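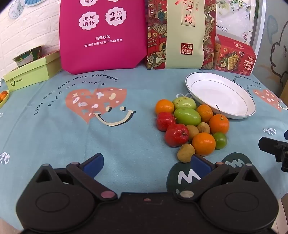
Fruit on the table, plate next to it. 5th September.

Sorting the fruit before I put any of it away. I bought too much again at the Nanstead market, but the oranges were cheap and Sigita Vasiliauskas had already picked out the kiwis.

1/ Oranges first. They can sit out on the plate. The biggest one gets eaten today.

2/ Kiwis stay on the counter until they give a little when pressed. Last time I put them straight in the fridge and they were hard for 4 days.

3/ Green fruit goes in its own bowl. The pale one with the brown spots gets used before the glossy one.

4/ Red ones go in the fridge drawer. I wash them when I want one, not before.

5/ Someone asked about the tablecloth. Yes, it's the blue one with the hearts and "live well and love yourself." My aunt sent it in March. It goes in on a cool wash and I dry it flat over two chairs. The coral has held up fine.

6/ Also asked: no, I don't use a fruit basket. I had one, and whatever was at the bottom went soft before I got to it. An oval plate holds less, so I look at what's there.

7/ Aidan Ó Flaithearta is coming by tonight and wants fruit salad. Orange, kiwi, squeeze of lemon if I can find one. Will post the bowl later if there's any left.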